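Dye notebook, May, Usstead workshop

Third madder bath and I'm so pleased with this one. The Flosden root was ground finer than last time and soaked overnight in rainwater from the butt, then brought up very slowly. Held it below a simmer the whole way. Last month's pot got too hot and went brown on me, so I sat beside it with the thermometer and a flask of tea until gone 4 pm.

Cotton drill, 511 g dry weight, scoured twice. Alum at 20 per cent, with a tannin step before it (oak gall, left to steep). Skipped the chalk because Usstead water is hard enough already.
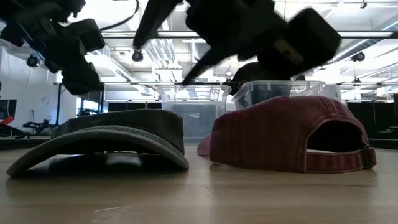

Colour out of the pot: a proper warm brick, even on both sides, and hardly any bleed in the first rinse! The strip without tannin is miles paler. I'd half expected that but not such a gap. Pinned both into the back of the book with the Danton strips for comparison.

Overdyed one small offcut in the weld and indigo leftovers to see if I could get near a drab green. Came out more like pond. I love it, will try again with less blue.

Still to do: wash tests, 3 strips of each, and a set in the south window with half of every strip under card. Bhatt recipe calls for a bran afterbath, which I haven't tried yet. Need more gall too, the jar is nearly empty.

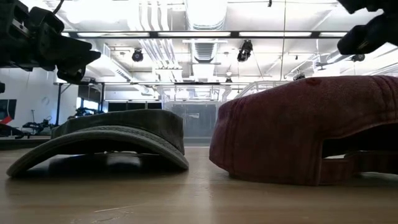 Can the same madder bath be used again?

The second dip gives a softer coral and the third a pale peach, so keep the liquor in a lidded bucket somewhere cool and use it up within the week. Strain out the root first, dry it and save it for the next pot.

Bucket labelled, on the bottom shelf.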